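Pre-Release Checklist: Simulated Grasp Controller
Project Gresteo, build for the Lesstead cell
Checked by: Selamawit Worku
Reviewed by: Ville Lahtinen
Tuesday, February 22, 2022

1. Software stop halts motion in the simulator. PASS
Comment: Triggered from the operator panel and from a script.

2. Joint limits match the hardware file. PASS
Comment: Samuele fixed the wrist limit last week. Values now agree.

3. Control loop holds rate under load. PASS
Comment: Set to 1,000 Hz. Logger was running during the test.

4. Fingers open before approach. PASS
Comment: Start pose checked at the table corner, view from just above, nothing between the fingers.

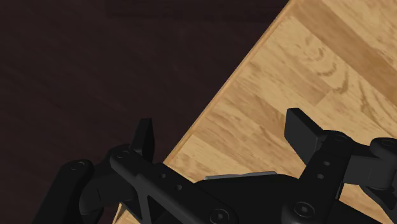

Lesstead Release Checks, Issue 2, Page 2

5. Collision model covers the table edge. OPEN
Comment: The left finger can stand past the edge while the right one is over the tabletop. Planner accepts this pose. Kidus to confirm whether a downward move from here is rejected.

6. Perception finds the table boundary. FAIL
Comment: Dark bands in the wood grain were taken for the edge in 80 of 200 runs. Floor texture gave no false edges. Retrain or mask before hardware trials.

7. Force limit active when closing. PASS
Comment: Limit is read at startup only. A restart is needed after any change.

8. Logs saved with build number. PASS
Comment: Folder names still use the old Bimden prefix.

Result: Not released. Items 5 and 6 to be rechecked in March. Send new logs to Meinir Meredith.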